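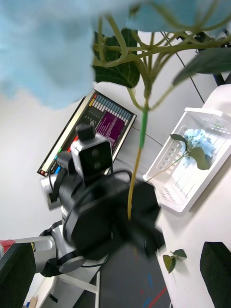 How Do Fake Flowers Work?

Hi, I'm Dace! My aunt Ieva Mägi has a vase of flowers that never needs a drink, and when I was little I watered it anyway (sorry, Aunt Ieva, about the shelf). So let's look at artificial flowers, the kind you can leave alone for 279 days and come home to exactly as they were.

Start with the stem. A real stem is full of tiny tubes that carry water up to the petals, a bit like drinking straws. A pretend stem has no drinking to do! Its job is to hold the flower up. Lots of them have wire inside so you can bend them, and some get wrapped in green tape so they look more like a plant.

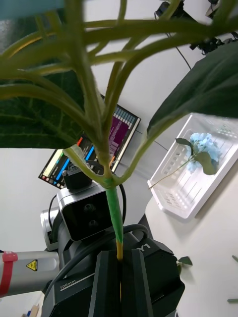
Green tape around the stem, with the branches spreading out above it.

Now for leaves. Real leaves have veins, and if you hold one up to a window you'll see them make a kind of net. Flower makers copy those lines onto fake leaves, and I love checking how well they did it.

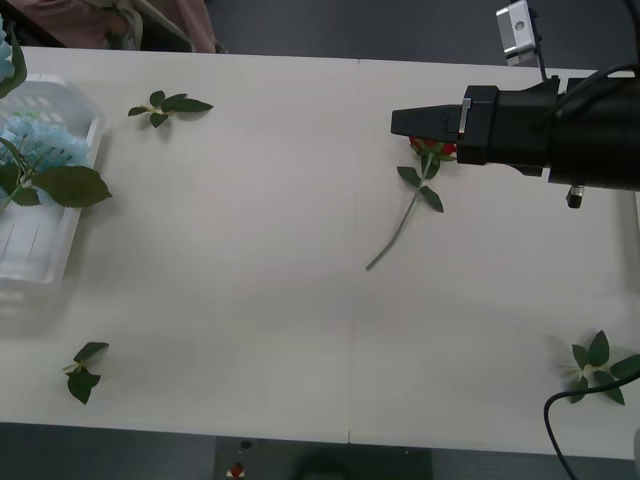
Roses are my favorite ones to copy, because a rose has such an easy shape to remember: one flower head, one long stem, a few leaves. Draw yours that way first and fuss over the petals later. If you're making one from paper, put the leaves up near the bloom, like the three on the red rose lying on the white table, and leave the rest of the stem bare. Don't throw out spare leaves, either! A loose sprig is great for filling a gap.

Hydrangeas are trickier. (Say it "hi-DRAIN-juh.") Each one is a big puffy ball made of lots of small blossoms, and a large head on a real bush can have 300 of them or more. I tried making one out of blue tissue paper last October and gave up after lunch.
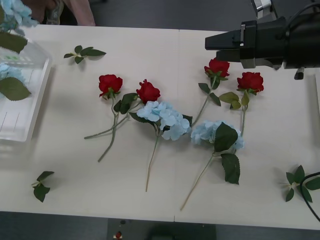

What I do now is twist little squares of tissue, glue them onto a foam ball, and keep going until the foam is hidden. Ask a grown-up to help you push the stem in. Then find a vase, and leave the watering can outside!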